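Première séance en famille avec les chevaux : faut-il préparer les enfants ?
Forum > Développement personnel et médiation équine > Séances et stages
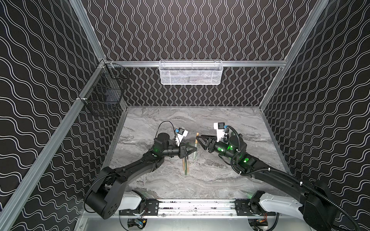 torvik_e
Bonjour à tous. Je m'appelle Eilif Torvik, le français n'est pas ma langue maternelle, alors je vous prie de corriger si j'écris quelque chose d'étrange. Nous avons réservé une séance en famille chez Killitz, pour dimanche matin. Nous serons quatre : ma femme, notre fille de 12 ans, notre fils de 7 ans et moi. C'est une séance à pied, personne ne monte.
La dame au téléphone m'a conseillé de ne rien expliquer aux enfants avant la séance, pour qu'ils arrivent « sans attente ». Ma femme trouve cela très bien. Moi, je suis moins tranquille. Mon fils supporte mal les choses qu'il ne connaît pas, et s'il apprend dans la voiture que nous allons parler de la famille devant une personne étrangère, je crains qu'il refuse de descendre.
Ma question est donc simple : est-ce que vous avez préparé vos enfants, et avec quels mots ?

mirabelle_du_pre
Bienvenue Eilif, et ton français est très bien !
Nous, on a fait trois séances l'an dernier avec nos deux garçons. La première fois on n'avait rien dit, et le grand a boudé pendant la moitié du temps parce qu'il pensait qu'il allait galoper. Donc au minimum, dis-leur qu'on ne monte pas. C'est la déception classique !

Leitao_V
Bonjour Eilif. Je suis Valter Leitão, j'anime des séances depuis un certain temps, dans une autre structure que Killitz. Je comprends le conseil de la dame, mais je ne le donne pas aux familles avec des enfants de moins de dix ans. « Sans attente » est une idée d'adulte. Un enfant de cet âge a toujours une attente, et si on ne lui dit rien il la fabrique lui-même.
Je propose en général aux parents de dire où on va, combien de temps on reste, que le cheval sera libre dans le manège et que chacun a le droit de rester derrière la barrière. Je ne leur demande pas d'annoncer les exercices.

sabot_fendu
Pas d'accord avec Valter. Si tu expliques à la fille de 12 ans que le but est de « travailler la communication », elle va jouer un rôle pendant toute la séance. J'ai vu ma nièce le faire. Très polie, très souriante, et le cheval s'en allait chaque fois qu'elle approchait.

Leitao_V
Je n'ai pas écrit qu'il faut expliquer le but. J'ai écrit le lieu, la durée, le cheval libre et la barrière.

sabot_fendu
D'accord, j'ai lu trop vite. Mais « on va voir des chevaux en famille », pour moi, c'est suffisant.

torvik_e
Merci pour vos réponses rapides. Le droit de rester derrière la barrière, je n'y avais pas pensé, et je crois que c'est exactement la phrase dont mon fils a besoin. Est-ce que je dois vérifier avec Killitz que c'est permis chez eux ?

Leitao_V
Oui, appelez avant. Si la réponse est non, je m'interrogerais.

clo_imodura
Bonjour, je me permets une question à côté : quel est le prix ? Chez Imodura on m'a annoncé 143 euros pour une famille, avec un entretien par téléphone la semaine suivante. Je n'arrive pas à savoir si c'est cher.

torvik_e
Nous payons 100 euros, sans entretien ensuite. Le déplacement n'est pas compté, nous habitons tout près.

mirabelle_du_pre
On payait un peu moins que toi Clo, mais c'était en groupe avec une autre famille, et je ne le conseille pas. On passe son temps à regarder comment les autres parents se débrouillent (et à se comparer, évidemment).

vieux_licol
Je vais être le grincheux du fil. Pour ce prix vous pouvez passer un après-midi dans n'importe quel poney-club, brosser deux poneys en famille, ramasser les crottins ensemble, et vos enfants vous parleront autant. Le mot « transformation » sur les sites me fait toujours un peu peur. Un cheval est un cheval. Il s'éloigne peut-être parce qu'il y a du foin de l'autre côté.

clo_imodura
Vieux_licol, as-tu déjà fait une séance ?

vieux_licol
Une, avec mon ex-femme. Le cheval s'appelait Aranda, une jument grise, adorable. Elle m'a suivi partout et l'animatrice en a tiré des conclusions sur mon autorité naturelle. J'avais des carottes dans la poche.

mirabelle_du_pre
Mort de rire, enfin morte !

Leitao_V
Les carottes, il faut les laisser à la voiture, c'est une consigne que je donne au début. Pour le reste, je suis en partie d'accord avec vieux_licol. Une animatrice qui interprète le cheval à la place de la famille fait mal son travail. Quand le cheval s'en va, je demande : « qu'est-ce que chacun a vu ? » et j'attends. Souvent les parents et les enfants n'ont pas vu la même chose, et c'est de cela que l'on parle ensuite. Quant au poney-club, je le recommande volontiers aux familles qui veulent seulement passer un bon moment.

torvik_e
Je dois peut-être préciser pourquoi nous y allons. Il n'y a pas de drame à la maison. Nous avons déménagé en mai, ma fille a perdu ses amies, et depuis elle répond à tout par « comme vous voulez ». Mon fils, lui, parle pour deux. Je ne cherche pas une transformation. Je voudrais que nous fassions quelque chose tous les quatre où ma femme et moi ne sommes pas ceux qui savent. Aucun de nous ne connaît les chevaux.

sabot_fendu
C'est une bonne raison, je trouve. Et tu pourrais la dire telle quelle à ta fille : « on n'y connaît rien, on y va ensemble ». Là, je retire ce que j'ai dit sur le silence.

lou_des_landes
Côté pratique : chaussures fermées pour tout le monde, pas d'écharpe qui pend, et un pull de plus que prévu, on reste souvent debout sans bouger. Mes filles avaient des gants Bumell, trop épais pour tenir la longe, on les a enlevés au bout de cinq minutes. Prends plutôt des gants fins. Et mangez avant !

vieux_licol
Et pas de carottes.

torvik_e
J'ai téléphoné à Killitz. La barrière est permise, et une autre personne que j'ai eue m'a dit que beaucoup d'enfants commencent ainsi. Elle m'a aussi demandé si quelqu'un est allergique au foin, ce que la première dame n'avait pas demandé. J'ai parlé aux enfants ce soir pendant le repas. Mon fils a voulu savoir si le cheval aussi a le droit de rester derrière la barrière. J'ai répondu que je poserais la question. Ma fille a dit « comme vous voulez », mais elle a cherché ensuite ses vieilles bottines dans les cartons du déménagement.

mirabelle_du_pre
Oh, les bottines, c'est bon signe ! Tu nous raconteras ?

Leitao_V
Un dernier conseil, Eilif : dans la voiture au retour, ne demandez pas tout de suite ce qu'ils ont pensé. Laissez la radio. Ils en parleront au coucher, ou mercredi, ou pas du tout.

torvik_e
C'est noté, je vous remercie. J'écrirai ici après la séance, si les enfants sont d'accord que je raconte.

clo_imodura
Je suis le fil, j'attends ton retour avant de réserver.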